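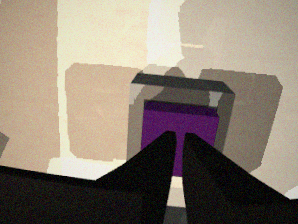
Simulated wrist view: gripper fingers in front of the purple cube, with the grey container around it.

Checking a simulated pick before you sign it off

These steps cover pick tasks built in the Clorka simulator. They replace the November notes. Nerys Parry keeps the master copy, so send corrections to her.

1. Load the task and switch to the wrist view. Do all visual checks from this view, as it is the one the policy gets.

2. Look at the target with the fingers in their approach position. The fingers may overlap the lower part of the object, but the top edge must stay clear. If the top edge is covered, raise the approach height by 2 mm and look again.

3. Check the colours. The target must stand out from the container and from the walls behind it. Purple on grey is fine. Grey on grey is a fail, even if the edges can be made out at full size.

4. Check the container walls. A target inside a container needs room for both fingers on the way down. Turn on the collision shapes and step through the descent slowly. Any contact with a wall is logged as a fault, including a light touch that does not move anything.

5. Run the full set of 3000 trials with fixed seeds. Write the seed range in the task file. Do not drop failed runs or swap a seed for one that behaves better.

6. If you change the gripper model, the lighting or the friction values, start again at step 1. Old results do not carry over.

7. Ask a second person to repeat the visual checks. The builder of a task cannot be its reviewer. Csaba Hegyi covers Trillus tasks and Nerys covers Prirkine.

Signing off a task here does not clear it for the real arm. Hardware runs need their own risk assessment, and the speed limit is set in the cell, whatever value the simulation used.

Last changed December 2024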